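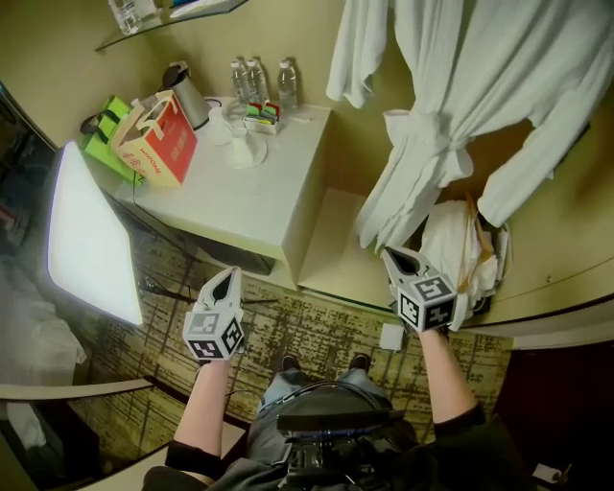 Two hand-held grippers, each with a marker cube on top. A person holds one in each hand.

How Do You Test a Robot's Hand?

A robot arm needs something at the end of it to pick things up. The part that does the picking up is called a gripper. Some grippers have fingers. Some use suction, like the rubber cup that holds a hook on a bathroom tile. Others have a soft bag that squashes around an object and then stiffens.

Engineers often have to choose between grippers, and to choose well they run tests. This page explains how those tests work and why some of them are done with no robot arm at all.

Grippers you hold yourself

A hand-held gripper has fingers like a robot's, but a person carries it. The person reaches out, closes the fingers on an object, moves it and lets go. A computer can use a recording of that movement to learn how the job is done. Later, a robot arm with matching fingers can try the same job.

Testing by hand has a practical side. A robot arm is heavy. It has to be bolted down, wired up and programmed before it moves at all. A hand-held gripper can be carried to wherever the objects are. If the fingers are the wrong shape for picking up a spoon, you find out in minutes.

What the cubes are for

Look at the white cubes in the picture. The black squares printed on them are called fiducial markers. "Fiducial" (say fi-DOO-shul) means something used as a fixed point for measuring.

A marker is a little like a name tag. Each pattern can stand for a different number, so a computer looking through a camera can tell one marker from another. The computer also knows the marker's true size. If the marker looks small, it must be far away. If it looks squashed on one side, it must be turned. From these clues the computer works out where the marker is and which way it is facing.

A flat marker has a weakness. Turn it away from the camera and the pattern disappears. A cube has several sides, so when one side turns away, another usually comes into view. Turn your wrist as if you were opening a jar, and you will see why this matters.

Shiny surfaces cause trouble too. A bright reflection can cover part of a pattern, and then the computer may not be able to read it. The same thing can happen if a thumb gets in the way.

A fair test

Qusai Aoun and Cecilia Lamptey compare grippers at a workshop called Jondside. Last December they compared two finger designs, named Mevley and Cinusel. The Mevley fingers are narrow and come to a point. The Cinusel fingers are wide and flat, with ridges on the inside.

They used four objects: a sponge, a plastic cup, a wooden block and a house key. Each object was placed on a taped mark on a table. The tester had to pick it up, lift it, hold it still and put it down on a second mark. Then the object went back to the start.

The team made 1,286 tries altogether. That may sound like too many. But any gripper can be lucky once, or unlucky once. A result that repeats over and over is easier to trust.

They also kept these things the same:

The table and its height.
The lighting.
The starting mark and the finishing mark.
The number of tries for each object with each design, as nearly as possible.

Only the fingers changed. This is what makes a test fair. If one design had been tested with a dry sponge and the other with a wet one, the team could not have said whether the fingers or the water made the difference.

People get tired, and tired people drop things. People also get better with practice. To deal with both problems, the testers swapped designs often during the day. If they had used Mevley all morning and Cinusel all afternoon, the second design might have scored higher just from practice, or lower just from tiredness.

What they found

Both designs handled the sponge and the block well. Cinusel held the cup more steadily, as the wide fingers touched more of its side. Mevley was much better with the key. Its points could slide under the edge of the metal, while the flat fingers tended to push the key along the table.

So which design won? The answer depends on the job. A robot that sorts keys should have narrow fingers. A robot that moves cups should have wide ones. A robot that has to do both might need a third design, and the team is now drawing one. Its working name is Nassar.

Why use two grippers?

Many jobs need two hands. Try to take the lid off a jar with one hand behind your back. One hand has to hold the jar while the other turns the lid.

Two grippers are harder to follow than one. The computer must know where each gripper is, and it must also know how far apart they are. If the distance is wrong by almost the width of a finger, one gripper may close on air. Giving the left and right grippers different marker patterns is one way for the computer to avoid mixing them up.

Try it at home

You will need two kinds of kitchen tongs, four small objects that will not break, paper and a pencil. Ask an adult before you borrow the tongs.

Make two marks on a table with tape, as far apart as your arm is long. Put an object on the first mark. Pick it up with the tongs and set it down on the second mark. If it lands on the mark, write a 1. If you drop it or miss, write a 0. Do this ten times for each object, then change tongs and do it all again. Swap tongs after every object so that practice does not help one kind more than the other.

Add up the scores. Look at each object by itself – the totals can hide something interesting.

Words to know

Gripper: the part of a robot that takes hold of things.
Fiducial marker: a printed pattern that helps a computer measure where something is.
Fair test: a test in which only one thing is changed at a time.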